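**Unit 6 – Tuition, fees and who pays for the empty seat**
Handout for the seminar, 30 September 2019

Please read this before you open the Brandlow case. The case is short, but it uses some words which students often mix up.

*Sticker price* is the tuition printed in the college catalog. *Net price* is what a family pays after grants. Loans are not a grant, even when the award letter puts them in the same column. In the case, Brandlow College charges a fee of 3000 dollars per term on top of tuition, and this fee is not covered by most of its grants. Keep this in mind for the second exercise.

*Yield* is the share of admitted students who really enroll. Brandlow sent 2541 offers and hoped for a better yield than it got. When yield is low, a college has three usual choices: it goes to the waiting list, it gives larger grants to undecided students, or it accepts a smaller class. Each of them costs money, but in a different budget year.

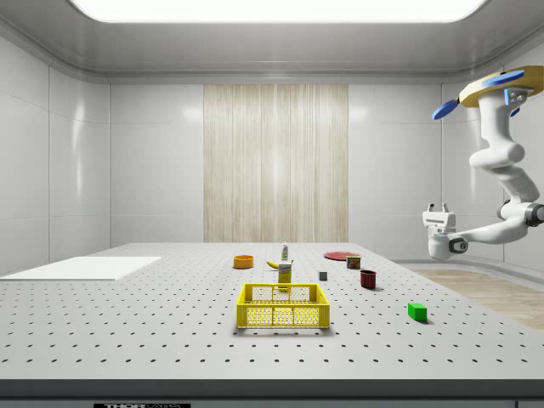
The smaller class looks cheap at first. The college saves on grants, and the dormitories are less crowded. But fixed costs – heating, salaries, the library – stay almost the same, so the cost per student goes up. Students last year often forgot this in the written part.

For comparison we use Jorton State, where 80 percent of students come from the same state and the legislature sets tuition in June. Jorton cannot change its price after offers are sent. Please do not write that it "decided" to keep tuition low.

**To prepare**

- Read the Brandlow case and the Jorton budget table.
- Calculate the net price for both families in the table, with the fee and without it.
- Write one page: which of the three choices would you recommend to Brandlow, and in which year does the cost appear?

The Andreadis chapter on discounting is optional. It is difficult – read only the first part if you have little time.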